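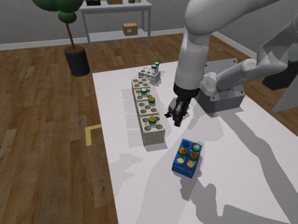
4.2 Reading the screen when the phone lies on a table

In the previous section the participants held the phone in one hand. In many offices, however, the phone spends most of the day lying flat on the desk, and the owner looks at it from whatever side he or she happens to sit. We therefore repeated the reading task with the Dallent handset placed on a table and turned away from the participant. The handset was supplied by the shop in Usevura and had the same software as before, with automatic rotation of the screen switched on.

The task was given to 63 participants. Each of them saw 12 short notices, for example a missed call, a new message or the number of unread e-mails, and read every notice aloud. The participants were asked to keep their hands on their knees. Mihret Hadgu noted the answers and the reading time. A notice was counted as wrong if the participant gave a different number or asked to see it again.

Automatic rotation gave little help in this position. The sensor in the handset follows the direction of gravity, and on a flat surface this direction does not change when the phone is turned. The screen therefore kept its last orientation, which was often the wrong one for the reader. Prasertsri reports the same difficulty for an older model with a physical keyboard, although in that study the letters on the keys gave the reader some idea of which side was the top.
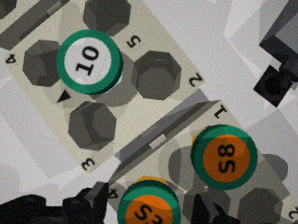 Notices with only one or two digits were the most difficult in our material. A longer text shows its direction by the shape of the words, while a short number has few such signs. The same is true of numbers printed on objects: the 10 on the white centre of the disc in Figure 3 is seen upside down, and the green ring, being round, does not tell the reader which side is the top. On the phone, the number of unread messages was drawn inside a small circle of this kind, and 3 participants read 6 in place of 9. No such mistake was made when the word "messages" stood beside the number.

The trials in Sekarau were made under ordinary ceiling lights, and we did not control the reflections on the glass. Their effect on the reading time is treated in Section 4.3.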